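# Small wooden box, drawer sticks halfway. Fix it or live with it?

**Homa Kordestani**

I have a little one-drawer wooden box, dark and glossy on the outside, plain pale wood on the drawer sides, white metal handle. I got it at the Trerkdale flea market for 3 dollars, which should have told me something. The drawer opens nearly halfway and then sulks. If I pull harder, the whole box comes along for the ride. It's mostly used for toy food, so the stakes are low, but I open it 11 times a day and I'm starting to take it personally. It got worse in July. What do I put on it?

**Elibariki Masanja**

WD-40. Works on everything.

**Vibeke Damgaard**

Please don't spray oil on bare wood. It soaks in, the wood swells, and then you own a box with a decorative front.

Take the drawer all the way out and look for shiny streaks on the sides and the bottom edges. That's where it rubs. Go over those spots with 220 grit sandpaper, lightly, a few strokes, then try it again before you do more. You can't put wood back. Once it slides, rub a plain white candle along the same spots and along the runners inside the box. I did 2 drawers this way in my kitchen in Clalldale and they've behaved through a couple of damp summers.

Check the handle screws while you're in there. A loose handle makes you pull crooked, and a crooked pull jams any drawer that short. As for the box coming along, stick rubber feet on the bottom.
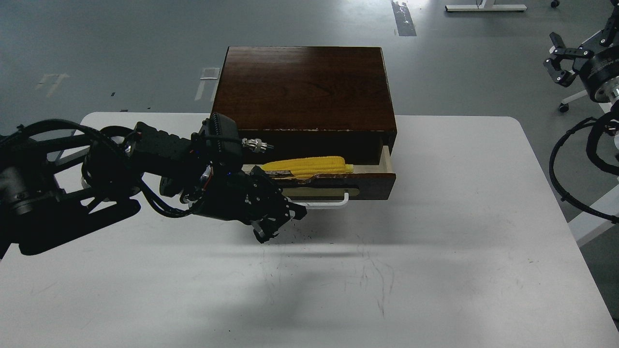
**Should the dark front of the drawer be sanded too?**

Leave the front alone unless its edges are catching on the box. If they are, sand only the edge, then touch up the bare line with a furniture marker in a close brown.

**Snædís Briem**

Seconding the candle. Bar soap will do if you're out of candles, though my drawer smelled like a hotel bathroom until spring.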